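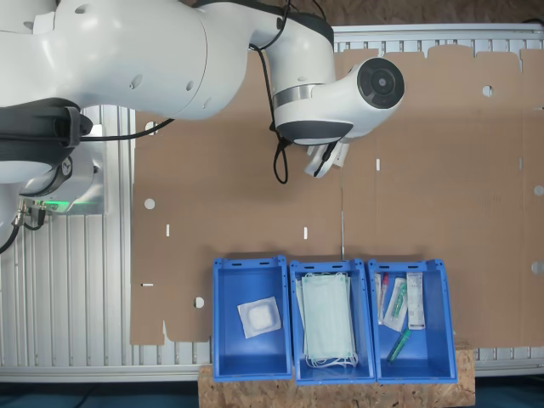

The day the arm forgot how to let go

So, March was going so well! Snædís Briem and I had the Kowalchuk sorting routine running nicely: gauze in one blue bin, face masks in the next, swabs and tubes and bits in the third. Then at 10 in the morning it picked up a packet, stopped dead and just... kept hold of it. Green light on, no error message, nothing.

I restarted it 3 times (yes, I know, logs first) and on the last go it swung back towards home much faster than I liked, with my hand far too near the bins. Nothing hit me, but I did squeak. 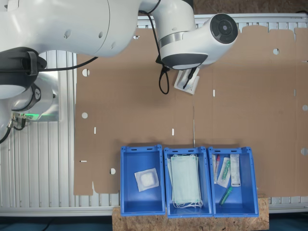
Gripper closed on a packet, over the cardboard.

Snædís found it in line 1,701 of the log. The release signal was timing out after 120 milliseconds, and my restart skipped the slow-speed setting altogether. My fault, that second bit! We've put the speed limit in the start-up file now, and hands stay behind the rail until the arm is parked. The cable loop by the wrist still bothers me, so I'm retying that after lunch.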